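Cast iron griddle: strip the factory seasoning or cook on it as is?
Cooking Talk > Pots, Pans and Bakeware

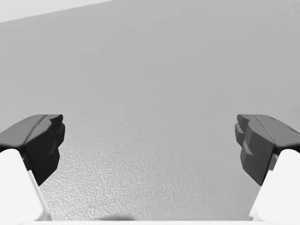 Pebbled texture, close up

dustypantry
Posted February 12, 2020
I bought a Mendley flat griddle to use over two burners. The last one I had was my grandmother's and it was smooth as glass. The new one is rough all over the cooking side. I have made pancakes on it four mornings now and the first batch always sticks in the middle and tears when I flip. The edges come up fine. I'm using butter, medium heat, and letting it warm up for 3 minutes or so before the batter goes on.

I have read that you should take the factory coating off and start over with your own. I have also read that you should leave it alone. Which is it? I don't own a sander but my brother-in-law does.

okra_and_rice
Leave it alone. Three minutes is nowhere near long enough for a griddle that spans two burners. The spots over the flames get hot and the middle stays cool, and the middle is where yours sticks. Give it 11 minutes on medium-low before you pour anything. Then wipe on a thin coat of oil and do your pancakes. Save the butter for the plate.

tinbread
I disagree about leaving it. I sanded a Cirkora skillet down two winters ago and it's the best egg pan in the house. 60 grit to knock down the high spots, then 120, then stop. Wash it, dry it on the stove, and season it in the oven upside down. It took most of an afternoon and I would do it again.

okra_and_rice
You also have to season a sanded pan a lot more before it holds. If you go too smooth the seasoning flakes off in sheets. I've seen it happen.

tinbread
That's why I said stop at 120.

halfcupmore
What's in the batter? If there is sugar in it, that will stick on new iron no matter what you do to the surface. My usual is 2 cups flour, 1 tablespoon sugar, 1 tablespoon baking powder, a little salt, 2 eggs, 1 3/4 cups buttermilk and 4 tablespoons melted butter. I cut the sugar to 1 teaspoon when I'm using iron and nobody at the table has noticed.

dustypantry
My recipe has 1/4 cup sugar. It was my aunt's.

halfcupmore
That's a lot. Put the sweet on top with syrup. I'd try that before getting out any power tools.

Wimura_fan
Rough is normal for the price. The casting comes out of a sand mold and the cheaper makers don't grind it afterward. My Wimura has the same pebbly feel and it cooks fine now. I fried bacon on it every Saturday from November through New Year's and that did more than the oven seasoning ever did.

greenskillet
Bacon is a bad choice for a new pan. There's sugar in most bacon cure and it leaves a sticky brown layer. Do onions or potatoes. Slice a couple of potatoes thin, plenty of oil, some salt, and cook them slow until they let go by themselves. Scrape, wipe, repeat.

Wimura_fan
Never had a sticky layer. Might depend on the bacon.

greenskillet
Could be. I buy the maple kind.

okra_and_rice
Well, there's your sugar.

longsimmer
For seasoning in the oven: wash the griddle with dish soap and warm water, dry it, then put it over low heat until no water is left. Rub vegetable oil or shortening over every part including the handles. Then take a clean rag and wipe it off as if you had put it on by mistake. Upside down on the middle rack, foil on the rack under it, 450°F for one hour. Turn the oven off and let it cool in there. Do that 3 times. On rough iron use an old cotton T-shirt for the wiping. Paper towels leave lint.

tinbread
Agree with all of that. I still say it goes faster after sanding.

nutmeg_lane
Check the warranty card before you sand. I have a Nogueira grill pan and the card says no grinding or sanding. I don't know what Mendley's says.

dustypantry
I threw the card out with the box.

Update, next weekend. I did not sand it. I did the oven seasoning the way longsimmer wrote it, then a round of potatoes. This morning I preheated for 11 minutes, used oil, and cut the sugar way down. I made 20 small pancakes. The first one stuck a little and the rest lifted off clean. They were paler than I like.

halfcupmore
Paler is from the lower sugar. Give them another half minute on the first side.

okra_and_rice
Or turn it up a hair once the whole thing is hot. Glad you skipped the sander.

tinbread
Offer stands if you change your mind. I have a box of discs left over.

eightinch
Does the preheat time hold for a small pan? Mine is an 8 inch skillet on an electric coil.

okra_and_rice
No, that's too long for that size. Start with five minutes and see if water drops skitter.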